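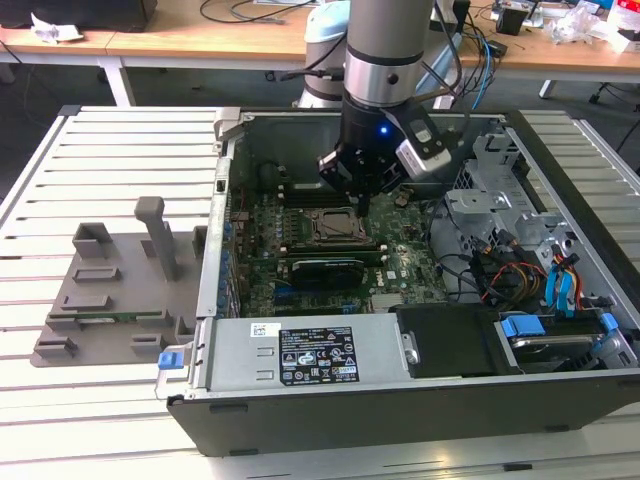
Evaluation of the Zoleck Gripper Kit for Desktop Computer Disassembly
Project report, Huron Technical Institute
June 28, 2025

1. Purpose

Our group was asked to decide whether the department should buy the Zoleck gripper kit for the disassembly course. The kit costs $900 with the wrist camera and $700 without it. We had a loan unit from the distributor, Andimton, and used it on used desktop towers.

2. What comes in the kit

The kit has the gripper, two sets of fingers, a mounting flange, a cable set and the setup software. The flange fit our arm without an adapter. The printed manual covers only the older controller, so we worked from the online version.

3. Method

Each tower was laid on its side on the bench with the cover off. We ran 40 attempts in total, split among memory modules, graphics cards and loose circuit boards. Small boards were placed in a 3D-printed fixture next to the tower, using a design we changed from the Salehi project of last November. An attempt counted if the part came out and was set down without being dropped.

4. Results

Loose boards gave the fewest problems. Graphics cards came out once the latch had been released by hand. Memory modules were the hardest. The standard fingers are too wide for slots that sit close together, and the narrow set slipped on smooth edges. Cables also got in the way, and we had to move them aside before most runs.

The camera was useful for lining up over the board. It lost focus at close range, and we had to raise the arm and start again several times.

5. Recommendation

We recommend buying one kit with the camera. The department should set aside $1,000 to cover the kit and a spare set of narrow fingers. Rubber pads for the fingertips should be tested before the course starts.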